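The blue dish by the door

The owner of Juritora, a small repair and resale shop for household items, has been in the same storefront for longer than she cares to work out. She sells kitchen timers, lamps, radios, clocks, bathroom scales and a lot of other things that people drop off in shopping bags. We talked in the back room in January, at a long table, with the heater going.

Her subject that afternoon was small things. She had spent the morning going through a box from an estate and most of it was still not sorted.

"Big items are easy," she said. "A lamp comes in, you know it's a lamp, you know where it goes. It's the stuff that fits in your hand that eats your day. Remotes, thermometers, little meters with a screen. Half of them have no name on the front. You have to turn them over and get a light on them."

Her answer to this is dishes. Every small item that comes in is put on a shallow dish or plate with anything that arrived with it, and it stays there until it has been looked at, cleaned and either priced or passed on. She buys the dishes at yard sales and the most she has paid for one is 50 cents. They don't match. She likes them low, with a bit of a rim.

"A bowl is no good. You can't see into a bowl from across the room, and you can't get your fingers in flat. A box is worse. I had boxes for years and things just went to the bottom."

Color matters to her more than I expected. Most of what she handles is white, gray or black, and the table is a pale wood with a strong grain. A white gadget set down on it can be hard to pick out late in the day, she told me, and a small screw is hopeless. On blue she can see everything.

"Light blue is the best one. I tried a yellow plate and it was the same as using no plate. Green is all right."

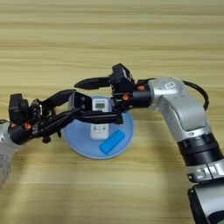
A small white device with a display and a blue block, sharing a light-blue dish.

The rule is one job to a dish. If two people are working at the table, the dish goes between them and the tools stay outside it. She used to let people put their screwdrivers in with the parts and stopped after a tool went home with a customer, inside a paper bag with a radio.

I asked how she keeps track of what is waiting. She has a notebook, and each item gets the next number in it. The last one written down when I visited was 1027. The number goes on a slip of paper under the dish, along with the name of whoever dropped it off. For a while she used a program called Climero, which a friend set up for her, but she found she was writing things down on paper first and typing them in at night.

"I'm sure it's fine if you sit at a computer. I'm standing up all day. The notebook is right there, the pencil is on a string."

Cleaning is done before any testing. She uses a soft dry cloth first and then a barely damp one, and she is strict about screens. No spray goes near a display. If a case has old sticker glue on it, she warms it with her thumb and rolls the glue off, and if that doesn't work she leaves it alone and takes something off the price.

"People want to scrub. I get things in here where somebody scrubbed the numbers right off the buttons. Now I can't sell it, and I can't tell what the buttons do either."

Batteries come out the day an item arrives. They go in a jar with a lid, and the jar goes to the Thevar drop-off on the other side of town when it fills up. She takes three jars at a time to save gas.

Not everything gets fixed. Anything that has sat on its dish for a month gets a second look, and if she still can't find out what it is or what it needs, it goes to a group called Nosuvia that strips things for parts. She doesn't mind this, although some customers do.

"One man wanted his clock back after I told him it was going for parts. Fine, I gave it back. It still didn't run, but he had it on his wall the next week, he showed me a picture."

Over the past year she has put 285 small items back on the sales shelf. She only knows because she went through the notebook for her taxes. The number seemed low to her. Kitchen timers sell the fastest and alarm clocks the slowest, and she has stopped taking alarm clocks unless they come with something else.

Before I left I asked if she uses the dishes at home too. She has one by the front door for keys, and one in the kitchen that was meant for rubber bands and now has seed packets in it.

"I should sort that one out," she said, and went to see who had come into the shop.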